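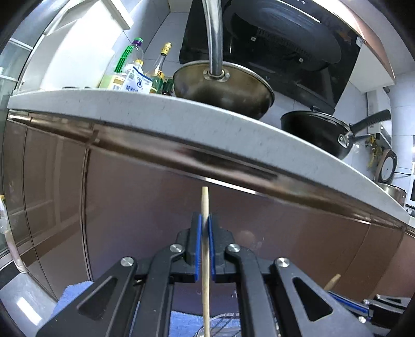
Kandton Kitchen Talk > Cookware and Tools > Wood and Bamboo

Thread: Oiling wooden chopsticks and spoons - do you bother?
Started May 2018

yilma_road
I bought a pack of plain wooden chopsticks at the Cukach market, the reusable kind, no lacquer. After a couple of months the ends have gone rough and gray and one of them has a slight bend. My wooden spoons are going the same way. My mother never oiled a thing and her spoons lasted for decades, but she also never owned a dishwasher. Do you oil yours, and if so, with what? I don't want to buy a special product if I can use something from the cupboard.

Posted by: breadcrust52
Are they going in the dishwasher? You mention one but you don't say. If they are, oil won't help much. The hot drying cycle is what bends them.

Posted by: yilma_road
Sometimes, yes. My husband loads it and everything goes in.

Posted by: breadcrust52
Then start there. Wash by hand, dry with a towel, stand them up in a jar with the eating end up so air gets to it. I did that for a year before I ever oiled anything and the difference was big.

Posted by: Araceli Gallegos
I use food grade mineral oil from the drugstore. It's sold as a laxative, it's the same stuff, and it costs a lot less than the bottles with a cutting board on the label. Sand first with 220 grit - the rough part is raised grain, and if you oil over it you just get oily rough wood. Wipe the dust off with a damp cloth, let the wood dry overnight, then rub the oil in and leave it a few hours. Wipe off what's left. I do spoons and boards monthly and chopsticks when they look dry.

Posted by: panhandler_tk
Don't use mineral oil on chopsticks. It never cures. It sits in the wood and washes out into your soup. It's harmless but you're back to bare wood in a week. Use tung oil or walnut oil, which harden. Pure tung, not "tung oil finish," which can be mostly varnish and thinner. Three thin coats with several days between them, then leave the pieces alone for a month before you eat with them.

Posted by: Araceli Gallegos
A month is a long time to go without chopsticks.

Posted by: panhandler_tk
Buy two packs.

Posted by: odd_sock
Be careful with walnut oil if anyone in the house has a nut allergy, or if you have guests. My nephew is allergic and we don't keep it at all. I know people say the cured oil is safe. I'm not testing that on him.

Posted by: panhandler_tk
Fair point. Tung also comes from a nut, so read up on that one or ask his doctor. Raw linseed is another choice. Not boiled linseed from the hardware store, which usually has metal driers in it. And whichever drying oil you use, lay the rags flat outside to dry or soak them in water before you throw them out. A wadded up rag can catch fire on its own.

Posted by: yilma_road
I was going to use olive oil. Is that a bad idea?

Posted by: breadcrust52
Yes. It goes rancid. I did a salad bowl with it once and the smell never left. Same for corn, canola and the rest of the cooking oils.

Posted by: gus_in_uso
I've used olive oil on my spoons for years and they don't smell. They get used and washed every day, so maybe it doesn't have time to turn. I wouldn't do it on something that sits in a drawer.

Posted by: breadcrust52
Or you've gotten used to the smell.

Posted by: gus_in_uso
My wife hasn't complained and she complains about the fridge.

Posted by: lidded_pot
I'll be the one who says don't oil chopsticks at all. Plain ones are cheap. When they get rough or gray, put them in with the plant stakes and open new ones. Spoons and boards are worth the work. Also check for cracks - food gets down in there and no oil fixes that. Any piece with a crack you can catch a fingernail in should go.

Posted by: Araceli Gallegos
I agree on the cracks. I don't agree on throwing out good wood that needs five minutes of sanding. And the gray is often just water and soap. Mine came back to normal color with sandpaper.

Posted by: odd_sock
If the gray is in spots, look closer. Ours had black specks near the tips and that was mold, from keeping them in a closed drawer while damp. Those went in the trash.

Posted by: yilma_road
No specks, just dull all over. I sanded two pairs and a spoon last night with the 220 and they feel a lot better already. Bent one is in the tomato pot. I'm going with the drugstore oil for now because I don't want to wait a month, and I told my husband that wood stays out of the dishwasher. I may try tung on the big spoon.

Posted by: panhandler_tk
Thin coats. If it feels sticky the next day you put on too much.

Posted by: gus_in_uso
What did he say about the dishwasher?

Posted by: yilma_road
He said he'd try to remember.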